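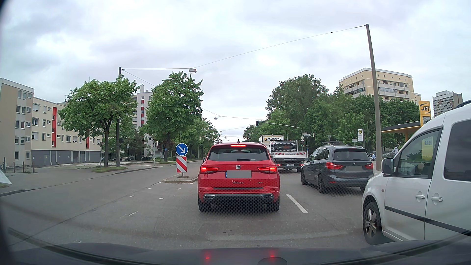
Figure 3. Forward view over the hood in a demonstration drive. Red SUV ahead, parallel lane to the right.

4. Collecting the demonstrations

4.1 By hand

Two ways of showing the task, same car for both. First by hand: the driver sits in the seat and drives the route the way they normally would, hands and feet on the regular controls. We log steering angle, both pedals, turn signal and the forward view, everything resampled to 10 Hz. No script beyond the route itself. Drivers were told to keep a gap they were comfortable with and to leave the radio off (it bled into the spoken notes).

City streets only. Mixed lane counts, signals, other traffic wherever it happened to be. We did not ask for clean traffic and did not throw out drives that hit a queue. Queues are most of what the policy gets wrong, see Section 6, so cutting them would of been a mistake. In total 226 episodes made it past the sync check. An episode is one stretch between two driver-marked points, anything from a single junction to a long straight.

4.2 By remote control

Second way: the same routes from the Nistico desk, with a wheel, two pedals and three screens. A safety driver stays in the car and can take over at any moment by touching the wheel. Takeovers are kept in the log but masked out in training.
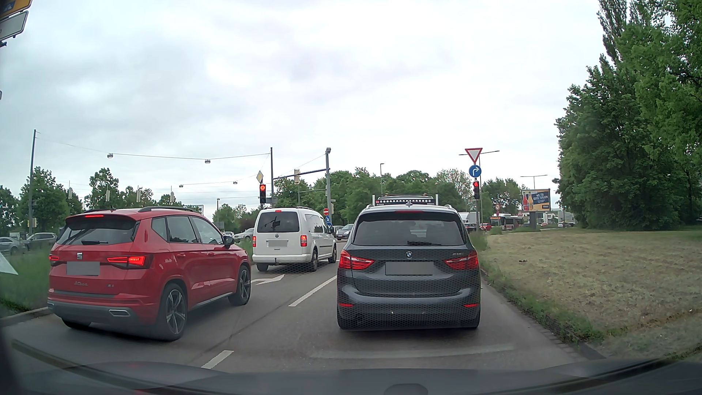 Delay matters more than we expected. Remote drivers brake earlier and creep more when coming up behind another car, and the traces show it plainly: long shallow pedal curves where the in-car driver has one short press. Steering is close between the two modes, on straights almost the same. At junctions the remote wheel gets more small corrections. We shift the remote commands back in time by the measured delay before pairing them with frames. Without the shift the Skamia policy learns to react late, and then learns it twice, once from the delay and once from the driver compensating for it.

Tried a learned offset too. Not worth the trouble, dropped.

4.3 Choosing which mode to use

Both modes go into the Flusosel set with a mode flag. Nine drivers took part and all of them did both, in mixed order, so driver and mode are not tangled together. Sessions at the desk were kept short, people got tired there faster.
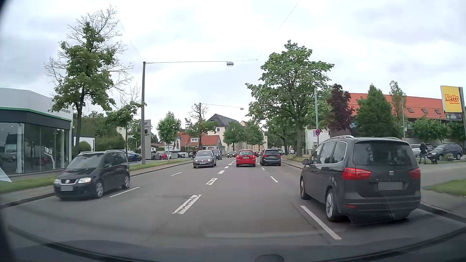

Why keep the remote demonstrations at all if the in-car ones are smoother?

Because the policy is corrected from the desk once it is running, and those corrections have to look like something it has seen in training. A policy trained only on in-car driving treated desk corrections as noise and drifted back to its own plan.

4.4 Labels and cleanup

After each session the driver went through their own episodes and marked any stretch they would not want copied. Late lane choice, hard brake, missed gap. Around 1,000 marks in total, unevenly spread, a few drivers being much harder on themselves than the others. Marked stretches get a low weight and are not deleted. Plates are masked before frames leave the logging machine, we checked a sample by eye and fixed what the masker skiped.

Frames are then cropped and scaled as in the Tamura baseline so the two can be compared directly. The hood stays in the crop. Removing it made lane position slightly worse and we have no good explanation yet.

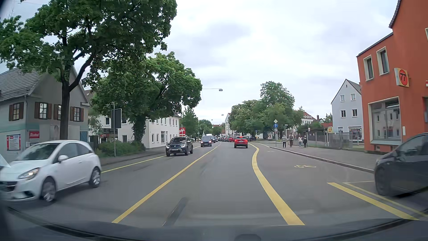
Figure 4. Two-way street with yellow lane markings and a bicycle lane on the right.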